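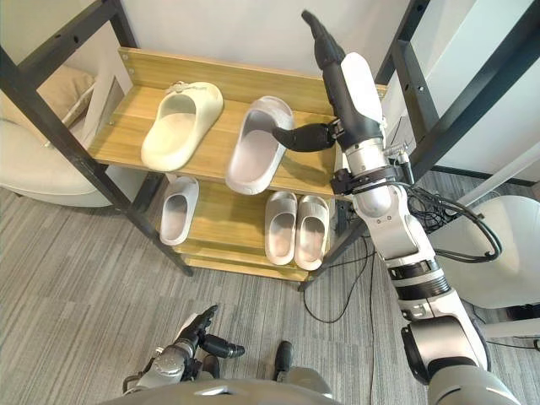
4. Setting up the Plumico training goal

Before you begin, choose flat ground and keep 3 metres free behind the net. Two adults should do this work.

1. Lay the crossbar on the grass with the coloured end to the left.
2. Push each upright into its corner joint until it clicks.
3. Attach the net with the 18 clips, starting from the centre of the crossbar.
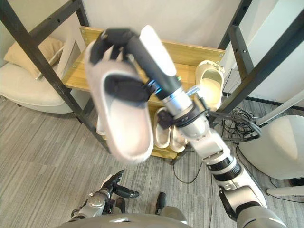 Page last changed: April, for goals with Skovum corner joints

4. Raise the goal together and fold out the rear bars.
5. Put one anchor bag on each rear bar. Both bags must be full.

CAUTION: Never let players hang from the crossbar, also when the goal is anchored.
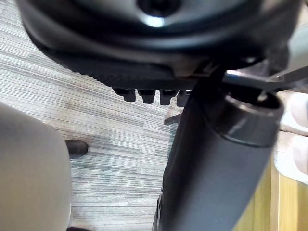 Fig. 3. Seat shell, seen from below.

6. Tighten the net cord at both uprights. The ball should drop down inside the goal and not spring back to the kicker.

Note: In strong wind, take the goal down after the training.

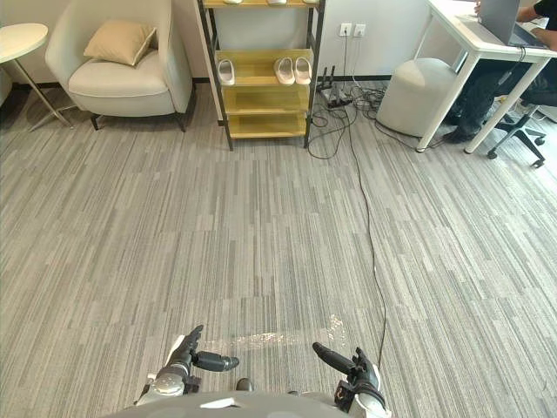 A coach in Verkisberg wrote to us that step 3 goes easier if the two top corners are clipped first and the centre after. This is also permitted, but please check that the net does not twist.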